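By January the Lirkville Robotics Club had lost its hall, its whiteboard and most of its Year Nines, so the final went ahead in Liesl Fankhauser's living room, on the pink tablecloth.

"Best of 21," said Ya-wen Tsai, who had the left side and a colour-coded binder.

"Best of whatever's left of the oranges," said Liesl.

The rules, inherited from the Tikavow club and photocopied until they were mostly shadow, allowed two grippers, one bowl and no bruising. Bruised fruit cost a point. Arguing about bruised fruit cost 2. Ya-wen had once finished a season on minus nine.

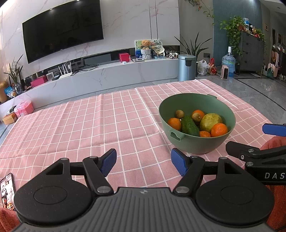
Two grippers, one green bowl. The cucumber was worth double.

"You're crowding me," said Ya-wen.

"I'm manoeuvring."

The teddy bear on the cabinet was the neutral observer, having been seconded by both sides. It had a better view than the judge, Liesl's mum, who was in the kitchen and ruled on everything by shouting "Share!"

Ya-wen turned to the tab marked Cucumbers - there were several pages - and read for a while.

"Are you going to pick something up?" said Liesl.

"I'm on page four."

"Share!" called the judge.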